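Skeltbridge Works Opens Applications for Paid Apprenticeships Starting in September

SKELTBRIDGE — Jiltard is very happy to announce that applications are now open for this year's paid apprenticeship program at our Skeltbridge works, with 138 places available across seven trades. It is the largest intake we have ever offered, and we would love to hear from people who have recently finished high school, people who are coming back to work after some time away, and people who have simply decided that they would like to learn something new with their hands.

Last year we received 3,889 applications, which surprised and delighted all of us (and kept our hiring office busy well into the evenings). Many of those who wrote to us told us that the old form was too long and that they weren't sure which trade to choose. We listened, and this year the form is shorter, the trades are explained in everyday language, and applicants may list a first and a second choice without either one counting against them.

The trades open this year are machining, welding, sheet metal work, industrial electrical, pipefitting, tool and die making, and quality inspection. Machining and welding have the most places, as they did last year, but we would gently encourage everyone to read through the whole list before deciding. Quite a few of our current inspectors came in thinking they wanted to weld!
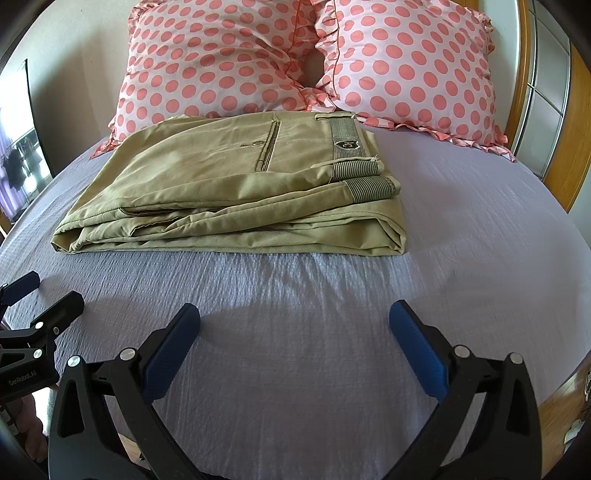 Apprentices are paid from their first morning. The program runs for 13 months, with four days of each week spent on the shop floor beside an experienced member of the crew and one day spent in the classroom at our Tahiri training center, a short walk from the main gate. Tuition, books and all shop tools are covered by the company. Apprentices who complete the program receive a certificate in their trade, and we do our very best to offer a permanent position to everyone who finishes in good standing.

Who can apply

Applicants should be at least 18 years old by the start of the program and should hold a high school diploma or an equivalent certificate. No earlier experience in a factory is needed. We do ask for comfort with basic arithmetic, since measuring is part of every one of the trades, and there is a short math review on the application site for anyone who feels a little rusty. Applicants who were not selected in an earlier year are warmly invited to try again — a number of our best apprentices got in on their second attempt.

The interview day

Everyone who passes the first review of applications will be invited to Skeltbridge for an interview day. It begins at 8:30 a.m. with coffee and a walk through the shop, followed by a written math and reading test, a simple hands-on task, and a conversation with two supervisors from the trade you have chosen. Most people are on their way home by 3 p.m. Lunch is provided, and applicants who travel a long way may ask for help with bus or train fare.

Please bring a photo ID and a copy of your diploma or transcript. Dress neatly but practically, with long pants and closed shoes, and leave rings and necklaces at home, as you'll be going onto the shop floor. Safety glasses and ear protection will be handed out at the door.

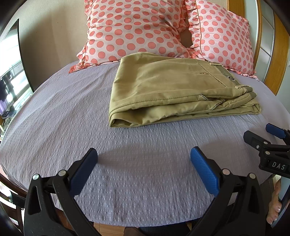 How to apply

Applications are being handled this year through Trisent, our online hiring service. Choose "Skeltbridge Apprentices" from the list of openings, fill in your contact details, pick your trades, and upload your documents. You can save your form and come back to it as often as you like before sending it in. Paper forms are also available at the front desk of the Tahiri training center for anyone who prefers them, and our staff there will be glad to sit down with you and go over any question that isn't clear.

Applications close at 5 p.m. on the last day of June. Invitations to the interview day will go out by email in July, final offers will follow in August, and the new class will begin in September.

About Jiltard

Jiltard makes pumps, valves and machined parts for farms, water systems and light industry. The company has trained apprentices at its Skeltbridge works for many years, and a good share of today's supervisors learned their trade in the same program.

Media and applicant inquiries: Apprenticeship Office, Jiltard, Skeltbridge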